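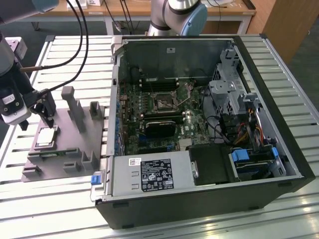
Gripper over the CPU nest, socket open and waiting

Can a hobby-grade arm seat a CPU in an LGA socket without wrecking the pins?

postholedigger
Posted 5 Aug 2018

I belong to a shared workshop (Altwood, if anyone here knows it) and a few of us have been building a cell to pull apart and rebuild old office towers. RAM I can live with. It's the processor step I don't believe in, and I'd like opinions from people who aren't already in love with the project.

The processor sits in a square pocket in a grey printed plate beside the tower. The arm is meant to pick it up, carry it over, set it down in the socket and let go. A human does the lever for now. The tower is a Dell lying on its side on the slatted bench, nothing special.

The keen ones say it has done 506 dry runs without a fault. I asked what a dry run was. It's a pick from the pocket, a move to a spot above the socket and a return to the pocket. So the number everyone quotes leaves out the only part that can break anything. We've put $2,868 into the cell so far, and the next thing on the list is a Tridon wrist force sensor, and I'm being asked to chip in.

Things I do know:

The Jolska gripper fingers close on the sides of the chip and the grip repeats well enough by eye.
The plate is the Prajapati design, reprinted with a bit more clearance after the first one was too tight.
The tower is not clamped. It gets put back against a tape line.
Position is taught by hand with the pendant, once per session.

That third one bothers me most, but I'm told I'm being a grump about it.

Is there any point going on without force sensing? And is there any point going on with it?
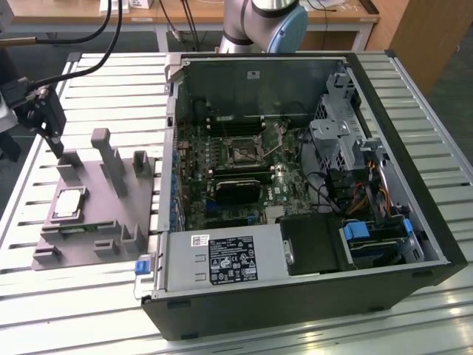

Plate to the left of the tower, chip in its pocket

Edit: somebody asked by message whether we locate the tower off the case or the board. Off the case. The board is assumed to be where it was last time.

solderbridge_sue
Your grump instinct is sound. A tape line is a reminder of where to put a box, it isn't a datum. If the tower comes back half a millimetre out, or slightly skewed, every point you taught is out by the same amount and the arm will go there with total confidence.

I'd do these before anyone hands over more money:

Bolt two hard stops to the bench, one along the long side of the case and one at the end, and push the tower into both every time. Extrusion offcuts are fine.
Add a toggle clamp opposite each stop. Light pressure, old cases flex.
Teach off the board, or at the very least check against it. The socket frame is a decent feature to touch off on with a blunt plastic probe. Don't touch off with the chip in the fingers.
Run the full sequence, let-go included, on a dead board with a dead chip. Every recycler has a bin of them.

Then count again from zero. I'd throw out the 506. It tells you the pick is repeatable and the cables don't snag, good to know, but it's no evidence about the placement.

On how the chip goes in: it needs to be dropped flat from almost nothing, or lowered until it's supported and then released. What bends contacts is dragging sideways or landing a corner first. Fingers that close on the sides can tip the chip when they open if one side lets go before the other. Film that from the side and play it back slowly. I'd put more faith in that clip than in any sensor brochure.

gumnut77
just use a vacuum cup. works on everything. we did ours that way in April and never had a drama

postholedigger
How many went into a live board, gumnut77?

gumnut77
none yet but the cup is good

torquewrench_tas
I'll disagree a little with Sue on the order of things. Stops and clamps, yes, do that tomorrow. But I wouldn't write off compliance as something to buy later. It needn't be a Tridon. Their sensor might be lovely, I haven't used one, but reading a force and doing something useful with it quickly enough are separate jobs, and the second one is where hobby controllers fall over. I spent $2,174 on a wrist sensor for a different build and my controller was so slow to respond that it mostly gave me a nice graph of the moment I crushed things.

A bit of springy give between wrist and gripper costs next to nothing. Mine is printed, with 38 grams of preload from a soft spring, and it lets the part settle. The catch is that it also wobbles during moves, so slow right down and leave a pause before you lower.

Also check how your fingers fit around the socket frame and levers. With the chip held by its sides, the fingers need somewhere to go when you lower, and somewhere to open into afterwards. Plenty of grips look perfect in the air and have no room at the bottom.
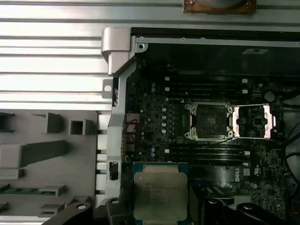
solderbridge_sue: Fair point on finger room, I should have said it first. If they can't open fully at socket height then no amount of sensing will help, and you'd be looking at thinner fingertips or gumnut77's cup after all. I'd still want the stops in before anybody measures it.

postholedigger
Thanks, both. I've told them no money from me until there are stops on the bench and a run of full placements on a scrap board with somebody writing down the failures. That went over about as well as you'd expect. The tape line has at least been conceded. We're measuring the gap around the socket with a printed dummy chip next session, and I'll put the numbers up if I'm allowed near the calipers.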